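Cell Operator, Dish Return (2 openings)
Plindach Workplace Services
Posted February 11, 2022
Req. no. 3933
Reports to: Tariq Khattak, Site Operations Lead
Schedule: Monday through Friday, day shift
Status: Full time, hourly

Summary

Plindach runs pantry and dish service for office tenants at the Mosow building. Starting in March, handling of mugs, bowls and flatware at the staff kitchens moves from a fully manual process to a shared one. A robotic arm mounted at the sink does part of the picking and placing. A cell operator sets up the work, watches it, clears faults and finishes what the arm does not handle. We are filling two operator positions. Current pantry attendants are encouraged to apply and will be considered first.

What changes from the attendant job

The attendant job is mostly lifting, rinsing, racking and wiping. In the operator job these tasks remain but take up less of the shift. The rest goes to staging items, starting and stopping runs, recording faults and inspecting finished pieces. Operators stand at the cell for shorter periods and walk more between kitchens. There is more screen work. All entries are made on a tablet, in the Bidutow log.

Pay grade for the operator position is one step above attendant. No attendant position is being removed during the first 6 months of the program. After that period, staffing will be reviewed with the shift leads, and the results will be posted in the break room and on the staff page.

Fault records are kept by cell and not by operator. They are not used in individual performance reviews.

The work area

Each cell is built into an existing kitchen counter. Sinks, faucets and cabinets are standard and have not been modified. Items arrive in mixed condition and mixed sizes, and tenants leave them wherever there is space. Operators should expect to sort before each run.
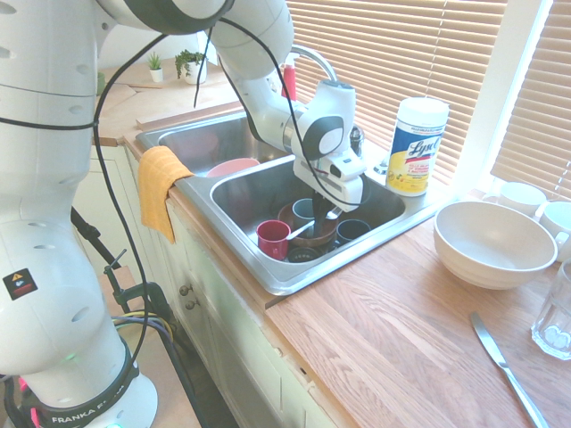 Franka arm at a double-basin sink, gripper lowered into the right basin among mugs and bowls.

Knives and drinking glasses are handled by the operator at all times. Remove them from the basin and from the reach of the arm before starting a run. Bowls too wide for the gripper are also washed by hand.

Duties

Sort incoming items and stage the basin according to the posted layout.
Check that the gripper fingers are clean and that cables are clear of the walkway before each run.
Start, pause and end runs from the tablet.
Stop the arm before reaching into either basin. This applies to every reach, including short ones.
Clear dropped or stuck items and enter the fault code.
Inspect finished pieces for residue, chips and cracks. Pull damaged pieces from service.
Wash by hand any item the arm skips or fails to grasp twice.
Wipe down counters, the faucet area and the outside of the arm at end of shift, using approved products only.
Hand over open faults to the next operator or the shift lead.

Operators do not open the arm housing, change wiring or edit motion programs. These tasks belong to the technician on call from Wu, our integration contractor.

Requirements

One year of work in food service, janitorial, warehouse or similar.
Able to stand for up to two hours at a time and lift 30 pounds.
Able to read and write short log entries in English. Fault codes are also posted in Spanish.
Comfortable using a tablet.
Willing to work alone at a cell with a shift lead on call.

No robotics background is needed. Applicants who have worked next to moving equipment of any kind should say so in the application.

Training

Training is paid at the full operator rate and lasts two weeks. The first week covers the stop procedure, staging, inspection and the log. The second week is spent at a live cell with a lead present. Each trainee completes 69 supervised runs and a practical check on the stop procedure before working alone. Trainees who do not pass the check may repeat it. Current employees may return to their attendant position at any point during training with no loss of seniority.

How to apply

Current employees: submit an internal transfer form to Deisy Usuga, Staffing, Room 1520. A resume is not required. Tell your shift lead before you submit.

Outside applicants: send a resume and two work references through the Plindach careers page and include the requisition number. Interviews last 45 minutes and include a visit to a working cell. Wear closed shoes with a non-slip sole. Long sleeves must be rolled above the elbow and lanyards removed before entering the work area.

Questions about duties or schedule go to Tariq Khattak. Questions about pay grade, transfers or seniority go to Deisy Usuga.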